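Search this site
Search Go
Notes from the Lukwood bench, 14 Apr 2021

I promised a longer write-up on how we keep the two-armed robot going at the produce shelf, and a few of you have been nudging me, so let's go. Most of my time with it isn't spent on anything clever. It's cables, bolts and fingers, in that order!

Every session starts with the wrists. I put the arms in the rest pose, cut the power and feel my way around each wrist housing for anything that has worked itself loose. In February we had one bolt back out by a hair on the left side, and the hand started landing just shy of wherever we sent it. I lost two days to recalibrating before I thought to pick up a hex key (yes, I know). Now there's a paint mark across every bolt head, and if the line doesn't meet up, I stop and fix it.

Then the cables. I move each arm slowly through its whole reach and watch the wiring along the side of it, because a loop that looks generous with the arm tucked in can go tight as a guitar string when it stretches out to the crates. Too much slack is no better — it'll snag on a shelf corner sooner or later. I redid the clips on both arms last month and I'm pretty happy with where they ended up.

The fingers get the most wear. Each hand goes through an open-and-close routine of 21 cycles, and I listen more than I look. A healthy finger makes a soft, even whir. A dry one ticks. Spahić, who make the finger joints, sent us a new set of tendons and I've swapped 4 so far, all on the right hand. 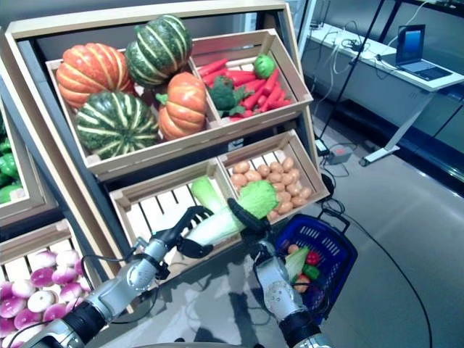
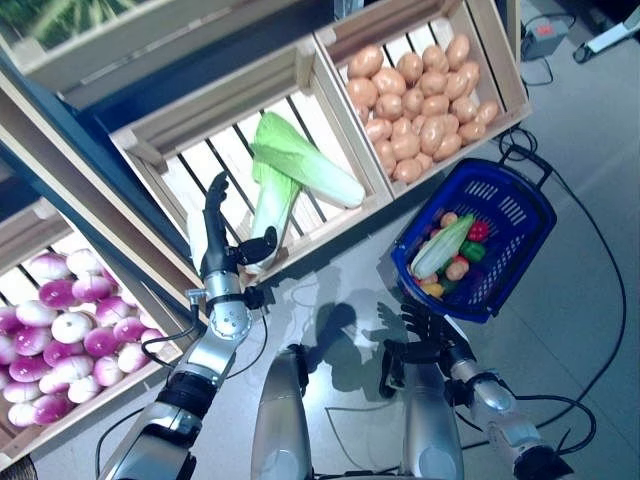 Napa cabbage, shelf and basket.

Cabbage is my favorite check after a repair. A potato will forgive a lazy grip, but a napa cabbage is long and heavier at one end, so I like to have both hands share it. If the fingers on one side close late, the whole thing tips and I'm back at the bench. My rule is 19 clean lifts out of 20 before I sign off on a hand, and the turnips get a turn after that.

One change worth copying if you run a similar setup: we now re-zero the arms with the shelf already in position. The old way was to zero first and roll the shelf in afterward, and a small bump was enough to throw off every reach. The people over at Grostel do it with a floor jig, which is tidier than ours, and I'm a bit jealous.

Still on my list: a quieter fan, spare fingertip pads, and a proper look at the left elbow, which has picked up a faint click on cold mornings. The Ratorham crew have offered to lend me their torque gauge for that. I'll report back in the next issue once I've had the cover off.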